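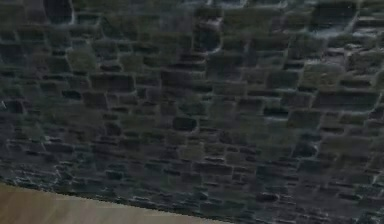 Preparing a Work Cell and Its Staff for Simulated Commissioning

Issued 28/06/2021 by the Workplace Automation Office, Rurix. Questions may be sent to Elsa Forsberg, who maintains this page.

This guide sets out how a packing or sorting station is moved from manual work to shared work with a robot arm at the Kuston and Sandhu sites. It covers the period in which the station exists in simulation only. Installation on the floor is covered by a separate guide.

Before you start

You will need access to the Cumel simulation workspace, the current task sheet for the station, and the names of all employees who work there on any shift. Supervisors must schedule paid time for those employees to attend the review sessions. Sessions may not be held during breaks.

Step 1. Record the work as it is done

Spend at least one full shift at the station. Write down each task in the order in which it is carried out, including the small corrections that do not appear on the task sheet – turning a carton, setting aside a damaged part, calling a colleague over. Ask the employees to read your notes and mark what is missing. The Sandhu returns station began with a task sheet of 7 lines and finished this step with 53.

Step 2. Build the scene

Open a new scene in Cumel and place the work surface first. Set its height to match the measured height of the real station. Add the walls and background next. A plain or textured background may be chosen from the library; stone, brick and painted panel are all acceptable. Change the background between test runs so that the vision system is not tuned to a single setting. Save each version under the station number.

Step 3. Check the view before adding objects

Load the camera view and confirm that the edge between the work surface and the wall can be made out. Soft or slightly blurred wall textures may be kept. Surface textures must be clear enough for a reviewer to judge where the surface ends. If they are not, raise the light level and render again.

Step 4. Run the tasks

Run every task from Step 1. A full set for one station is up to 793 runs and is normally left to complete overnight. Failed runs are to be kept and labeled, as they form the basis of the next step.

Step 5. Review with the employees

Show the failed runs to the people who do the work. For each one, agree whether the task stays with a person, moves to the robot, or is shared. Record the decision and the names of those present. A task may not be assigned to the robot on the strength of the simulation alone.

Step 6. Revise the job descriptions

Where tasks move, duties change. List the new duties, which usually include clearing stoppages, checking rejected items and restarting the cell. Training hours must be entered before the new description is signed. Pay grade questions go to Human Resources and should be settled before installation – not during it.

Employees who prefer to transfer to another station have 3 weeks to apply after the review. The next round of stations will be opened in November.

Related pages: Floor Installation Guide; Stoppage Procedures; Training Hours Form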